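4.2 Open Holders and the Dining Table

The previous section dealt with drawers and closed cabinets. We turn now to utensils kept upright in open holders, and in particular to holders that stand outside the kitchen. The material is the same as before: 30 households in the Ronerwood and Pevier districts, and the 1,229 utensils entered in the Neria inventory. An item was entered in the inventory if it was used by hand to prepare, serve or eat food, and if the household regarded it as being in current use. Knives kept in blocks were treated separately and are left out of this section.

We use "open holder" for any freestanding container in which utensils stand with at least part of their length exposed. Jars, mugs, cans, crocks and purpose-made caddies all fall under this term. Wall rails and magnetic strips do not. A holder was assigned to the room in which it spent the night, following the rule proposed in the Renaud scheme, which avoids the problem of containers that are carried to the stove for cooking and back to the table for meals. Where the household could not say where a holder spent the night, the position at the time of the visit was used.

The first point concerns location. Most of the literature on kitchen storage assumes that cooking tools are kept within reach of the cooktop and that eating tools are kept within reach of the table or in a drawer between the two. Our households follow this pattern only in part. In the larger Pevier homes, the two groups are generally kept apart, and the open holder on the counter contains cooking tools alone. In Ronerwood, where kitchens are narrow and often open onto the eating area through a sliding or framed doorway, mixed holders are common. A mixed holder is one that contains at least one tool for eating and at least one tool for cooking. These holders are often found on the dining table itself, a few steps from the stove and with a clear line of sight to it.

Figure 4 shows one Ronerwood dining table of this type. The holder is a beige plastic caddy with compartments and rows of round drain holes along its lower sides, resting on a gray tray. Chopsticks share it with a slotted ladle, a spatula and a long wooden stick. The cooktop and range hood are in the next room, through the doorway.

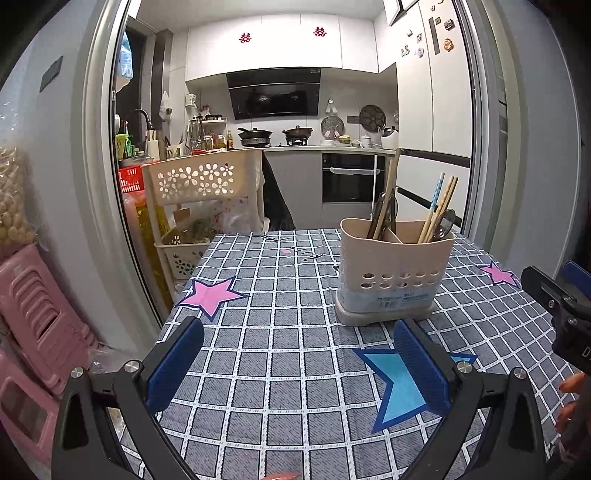
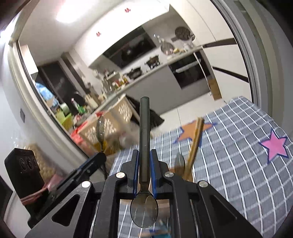

Figure 4. Dining table in a Ronerwood household, with the kitchen behind. Top: mixed open holder on its tray. Bottom: metal spoon held upright over the checked cloth.

The household's account of this arrangement was typical of the mixed group. The counter next to the cooktop was described as the place where food is cut and where hot pots are set down, and anything that stood there permanently was said to be in the way. The table, by contrast, was described as free for most of the day. The holder had been moved there when the household replaced its dish rack, and had stayed. Long tools were named as the main difficulty with the drawer, which was too short to take the ladle without turning it diagonally.

The second point concerns the way in which contents are divided. Compartments in a purpose-made caddy are usually of similar size, and the packaging of the models we were able to identify suggests a sorting by type, with forks, spoons and knives shown separately. We rarely found this sorting in use. Two principles were more frequent. In the first, utensils are divided by length, so that short items are not hidden behind long ones. In the second, they are divided by material, with wood and bamboo on one side and metal on the other. Households that sorted by material gave drying as the reason. Those that sorted by length seldom gave a reason at all, and several described the division as having come about by itself. Chopsticks are an exception to both principles. They were kept together in nearly all households that used them daily, including pairs of different color and material, and they were the item most often said to have "their own" compartment.

Drainage deserves a separate comment. A perforated holder on a tray allows utensils to be put away before they are fully dry. Parsons treated this as a form of combined storage, in which the holder does the work of both dish rack and drawer, and coded it as such in the first version of the inventory. Addo coded the same holders as storage only, on the ground that few households described them as a place for drying. The two codings were compared after the Pevier visits and the second was adopted. The difference affects the totals in Table 3 but has little bearing on the argument here. We note, however, that a holder on a dining table without a tray was rare, and that households with cloth-covered tables mentioned water on the cloth as something to be avoided.

The third point concerns what surrounds the holder. A mixed holder on the dining table is seldom the only piece of kitchen storage to have moved into the eating area. In the household of Figure 4, a beige plastic rack stands behind the table, with leafy greens in its lower basket. Similar racks, trolleys and stacked crates were recorded in other Ronerwood homes, holding vegetables, dry goods, bottles or small appliances. We refer to this as overflow storage, following common usage, although the word is somewhat misleading. It implies that the kitchen was filled first and that the remaining items were then placed elsewhere. In several households the sequence was different. The rack had been bought for the eating area from the start, and upper cabinets in the kitchen were kept for items used only at holidays or when guests came. Distance from the cook's hand seems to matter less in such cases than height above the floor. Tools and vegetables used every day stay between knee and shoulder, in whichever room that is possible.

This observation has consequences for how reach is measured. The usual procedure takes the cooktop as the center and records the distance from it to each tool. Applied to a mixed holder on the dining table, the procedure yields a long distance and classifies the ladle as poorly placed. The interviews do not support this reading. Cooks in the mixed group reported taking the tools they expected to need before lighting the stove and returning them after washing, so that the holder was visited at the start and the end of cooking and seldom during it. Only when a tool had been forgotten did the distance become relevant. Spoons were the main exception. They were fetched during cooking for tasting, and again at the table for serving, and they moved between the two rooms more than any other item in the inventory. Some households kept a second group of spoons by the stove for this purpose. Others used whichever spoon was at hand and washed it in between.

We draw attention to 2 limits of the material. The households agreed to be visited by appointment, and it is likely that tables were tidier than on other days. Items lying loose on the table, as opposed to standing in a holder, are therefore underrepresented in the inventory. In addition, the holder was recorded in the state in which it was found at the visit, and its contents may vary over the day. A return visit was made to part of the Ronerwood group in October to check the second limit. Contents had changed in most cases, while the position of the holder had not.

The stability of position is taken up again in Section 5, where it is compared with the frequent rearrangement of drawers. For the present section it is sufficient to note that the open holder, though the easiest piece of kitchen storage to move, was among those least often moved once it had been given a place on the table. Holders on kitchen counters were shifted more often, generally to clear space for cutting or for a small appliance, and were not always returned to the same side of the sink.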